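Comparison of Two Finger Pad Designs for a Parallel Gripper

Project report, robotics laboratory course
17 December 2023

Summary

The project compared two sets of finger pads for the Cemo gripper when used on household furniture and small objects. The first set, supplied by Wusia, has a smooth face. The second set, supplied by Avedar, has a textured face and a tapered tip. Both were tested on the same arm, with the same wrist camera and the same controller settings.

Background

The work began in September, following an earlier course project in which a gripper repeatedly lost hold of narrow metal and plastic parts. That report recommended a change of controller. The present group considered that the pads should be examined first, as they are cheaper to replace and can be changed between sessions without recalibrating the arm.

Method

Each trial consisted of an approach, a closing movement, a short lift or pull, and a release. Objects were divided into flat, round and narrow types. A trial was recorded as successful if the object did not shift visibly between the pads from closing to release. A total of 257 trials were completed, divided between the two pad sets as evenly as the schedule allowed. Closing force was held at 50 percent of the controller's range throughout.

The wrist camera was used both for guidance and for reviewing failures. Its view includes the upper part of each finger, so that the position of the tips in relation to the target can be checked before closing. The Arrieta controller stored the finger position at each step, and these logs were compared with the recordings afterward.

Results

On flat objects the two sets performed at a similar level. On narrow objects the smooth pads held in 63 percent of trials, and the textured pads were clearly better. Most failures with the smooth pads were slow rotations of the object during the lift – a fault that could be seen on camera but was not evident in the position logs.

Approaches to furniture legs proved more difficult than expected with either set. Where two legs stood within the opening of the gripper, the guidance software sometimes changed its target between one image and the next. The operator then had to select the leg by hand. Reflections from metal rails were a further source of error.

Wear

The textured pads did not age well. The covering began to peel along the upper surface, and the tips became ragged, while the texture on the sides remained distinct. The supplier's data sheet gives a service life of 2,000 closing cycles, but it does not state the load or the type of surface. The group recommends that pads be inspected before each session and that a spare pair be kept with the arm.

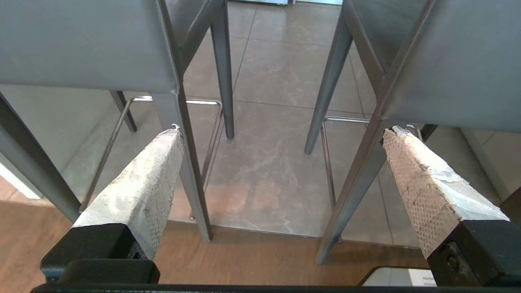

A second series of trials should vary the closing force, which was fixed in this project, and should repeat the narrow-object tests with new pads of both kinds. The guidance software should also be set to keep its first target until the operator releases it.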